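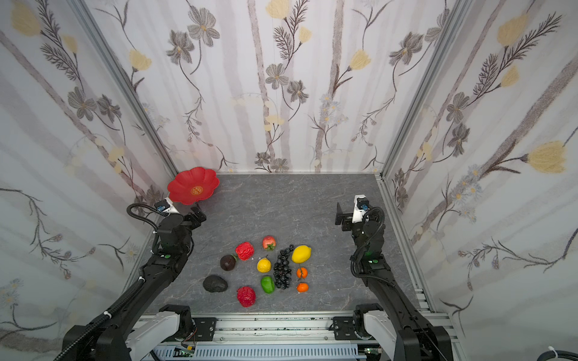
*Artificial fruits and vegetables on a dark gray marble-patterned surface, with a red flower-shaped plate and floral wallpaper.*

**Artificial fruit** (also called faux fruit, fake fruit or, in my family, "the bowl") is any imitation of fruit made for show, teaching or play. Vegetables usually get lumped in under the same name, and I'm going to do that too, so please don't write in about the carrots. I've been buying and swapping these things for years, and this entry for the Likcombe Household Wiki is my attempt to get what I know in one place.

## Materials

Wax is the classic. It takes color beautifully and has that slight glow you get from a real grape, but it dents, it sweats and it hates a sunny windowsill (I lost a whole dish of plums one December to a radiator, and I'm still sore about it!). Plaster and papier-mâché turn up in older pieces. Carved stone fruit is lovely and weighs a ton. Glass is popular with collectors, though I've never really warmed to it.

Most of what you'll find in stores now is plastic or foam. Hollow plastic pieces often show a seam running from stem to base, and foam ones give themselves away the second you pick them up, because they weigh next to nothing. Some makers put sand or another filler inside to fix that. Clidura, whose fruit I collect more than anybody else's, did it with their lemons but for some reason never with their pears.

## Uses

Decoration comes first, obviously: centerpieces, wreaths, store windows, kitchens set up to sell a house. Then there's theater, where a fake apple can sit under hot lights all week and still look fine from row G. Schools and preschools use sets for sorting, naming colors and playing store. Painters like them too, for still lifes that take longer than a real peach is willing to last.

## Display

A plate with a bit of character helps a lot. Plain white makes cheap fruit look cheaper, in my opinion, while a scalloped or petal-edged plate in a strong color pulls the whole thing together. I'd also mix sizes and let a few pieces sit off to the side on the table. Busy backgrounds are fine! Flowered wallpaper and fake fruit have kept each other company in plenty of dining rooms, and pale prints suit it best.

## Collecting

The biggest collection I've seen in person is Kerubo Biwott's in Brimthorpe, which stood at 2,986 pieces on my first visit and 3,151 on my last. She keeps a ledger. Salim Nyamweya, who only wants citrus, has 652 and swaps with her by mail. Mine comes to 65, and my husband thinks that's plenty.

Condition matters more than age. Look for original leaves, unfaded paint on the side that faced the window, and stems that haven't been glued back in crooked.

## Care

Dust with a soft, dry brush. Plastic can take lukewarm water with a drop of dish soap, but keep flocked peaches and anything papier-mâché well away from the sink. Store wax in tissue, somewhere cool, one layer deep.

## See also

- Still life
- Play food
- Table centerpieces
- Wax modeling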